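The Erel Oval Colander, by Badix

We've been selling kitchen bits and pieces for more than 20 years now, and if there's one thing customers come back into the shop to tell us about, it's their colander -- usually that the old round one never quite fit beside the dish rack. The Erel is oval, so it tucks in along the side of a narrow sink and leaves you room to run the tap or fill a kettle. It's lovely for berries, a tin of chickpeas, a couple of handfuls of green beans, or pasta for two or three hungry people (for a really big family pot you'll want the larger Değirmenci).

The raised rim gives you something to hang on to when your hands are full, and the draining holes sit in neat rows through the central panel, so a quick scrub with the dish brush does the job. Saadet Işık, who looks after our kitchen range, has had hers at home for 3 years and uses it as a fruit bowl the rest of the time, which we think is a very sensible idea!

Light green is the colour we have in stock at present, with more due in January. Please quote item 981 when you phone, and have a look at the Vindau plates and cups while you're at it -- they're happy company on the same shelf.

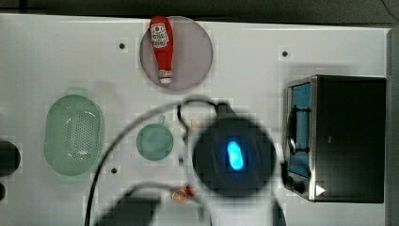
Oval colander in light green, with small teal-green cup, round plate and ketchup bottle.

Hand wash in warm, soapy water and let it dry before stacking.

Contact us | © Badix Housewares | Back to top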